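Speaker notes, Thursday afternoon session
Can it clear the table yet?

(Wait for the door to close. Water. Clicker works from the left side of the stage only.)

Hello, thanks for staying past the coffee break. I'm Anqi Yao, I work on hands at Skonurgate, and I want to spend this half hour on chores. Small ones. The jobs you do with your mind on something else.

Ask for a show of hands: who has a robot vacuum? Keep your hand up if it has ever eaten a sock. (Pause, let them laugh.)

Vacuums got good because floors are flat and the machine never has to pick anything up on purpose. The minute you ask for picking up, you're in my world, and I love my world, but it's slow going. Sachiko Takagi on our team keeps a list of household jobs people have asked us for, 142 at last look, and nearly all of them start with getting fingers around something.

So, coasters! Why coasters? They're thin, they lie flat, and there's hardly any edge to get under. You and I slide one to the edge of the table or flick it up with a fingernail. Then put something on top of it, and now you care about tilt too.

Next three slides, go slowly, let people look at the fingers.
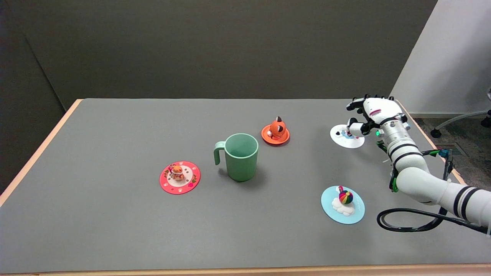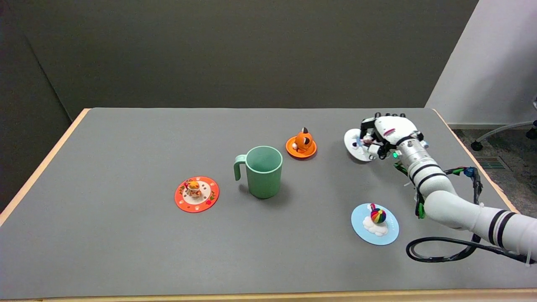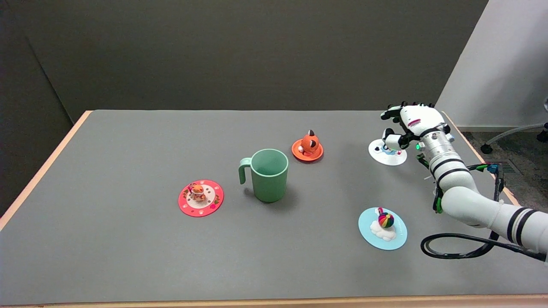 A person does this kind of thing before breakfast without waking up. For a hand like ours the approach alone is a chain of decisions: how high to come in, which fingers go first, how much to curl before touching anything. Every one of them can be a little bit wrong, and the errors add up.

Numbers slide. We logged 1,802 tries at flat objects through August. On our easy set we got to 80 percent. On the mixed set, where things sit on top of other things, 68. Say both numbers out loud, don't skip the second one. I'm thrilled with 68 (you should have seen the spring) but I wouldn't hand it my grandmother's saucers.

Shop floor part. Odoi wanted to know if the same hand could sort gaskets into trays at their Oveck line. Very similar problem, thin and flat, and in some ways kinder: same lighting all day, same tray, no cat. My answer for now is yes for the sorting, not yet for the speed. Their people are much faster.

And the kitchen? If you mean one known table with known objects, we're getting there, and it's a joy to watch. If you mean your kitchen on a Sunday morning, no. Bring up Bevura here if time allows, their wiping demo is lovely and wiping is a good chore to start with, very forgiving.

If running late, cut the gaskets and go straight to questions. Someone will ask about price. Sachiko has the handout.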